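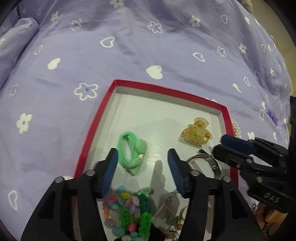

Yến Vũ
Textiles and household editor, Drukness

The hair things had been living in three places: the bathroom shelf, a coat pocket and a drawer that no longer closed. In September I put everything into the lid of a box with a red rim and carried it to the bed for sorting. A lid has low sides, so you can see the bottom of it. Deep boxes hide small items, and the small items are the ones that get bought twice.

I sort by how a thing fails. Colour looks tidy for a day and then tells you nothing.

Claw clips fail at the spring or at a tooth. The amber one with the orange speckles is translucent, so cracks near the hinge show up if you hold it to a lamp. Check before storing. Clips go in last, on top, with nothing heavy over them.

Spiral coil ties stretch. Most of mine shrink back a fair way if left alone overnight. Those that stay long get used for cables. Do not store them looped round anything, including each other.

Knotted ties, like the bright green ones, wear at the knot. Pull each one once, gently. If the knot slips, retie it or throw it out.

Beaded pieces are the slow part. The beads catch in the coils and the whole lot becomes one lump. I lift the lump out, lay it flat and work from the outside inwards. Pulling from the middle tightens it. Beaded pieces now have their own bag.

Soft terry-type elastics, such as the mint one with the bow, collect hair and lint. Mine get a hand wash in lukewarm water and dry flat. I do not put them on the radiator, as the elastic goes brittle.

The silver bangle does not belong in this category. It has a hinged clasp, and hair wraps itself round a hinge very readily. It has gone to the jewellery tray.

On the surface: a printed sheet is a poor choice for this job. Mine is lavender with white hearts and flowers, and a small pale bead put down on it takes some finding. A plain dark towel over the top solves it.

I tried a divided tray from Vemden last year. The compartments were too narrow for a claw clip and too wide for a single tie. It now holds screws.

Next is the sewing tin, which has the same problem with pins.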